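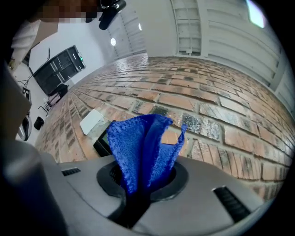

Utiveo Hand Tool - the one we use ourselves

I run the wipe-down crew at Drakos, and I've been asked to write the page for the Utiveo because I'm the one who complained most about the first version. So this is coming from somebody who uses it on shift, and I'll try to stick to what matters if you're thinking of putting one in your own shop.

You hold it, you squeeze, it grips. While you work, it records how you did the job, and the recordings go toward teaching the arm on the line to do the same thing. We started in October with cloths, and wow, cloths are hard! A box stays a box. A microfiber cloth is a different shape every time you pick it up, and for the first couple of weeks I was grabbing way too much of it.

What changed for us: my crew used to spend the last 30 minutes of every shift wiping trays. Now the arm does the flat ones and we do the corners and anything with a lip. We have 14 people on the crew, same as before, and two of them split their time between wiping and recording. Tatsuya Maruyama does most of our recording now and he's up to 1,972 clips. He likes it. I get bored after an hour and go back to the trays, so ask around before you assign people.

Things I'd want to know before ordering:

Grip: good on cloth, sponges and soft bags. Slips on thin film.

Hand size: comes in one size. My smaller-handed coworkers use the Pruvwood sleeve, sold separately.

Sessions: we swap people every 19 minutes. Your wrist will tell you why.

Cleaning: wipe the housing with a damp cloth and keep water out of the vents.

In the box: hand tool, wrist strap, charger, printed quick guide.

Setup and a half day of training come through Flendonero. Get your night crew into that session too - ours missed it and had to learn from me, and I talk too fast.

Page updated January 14, 2018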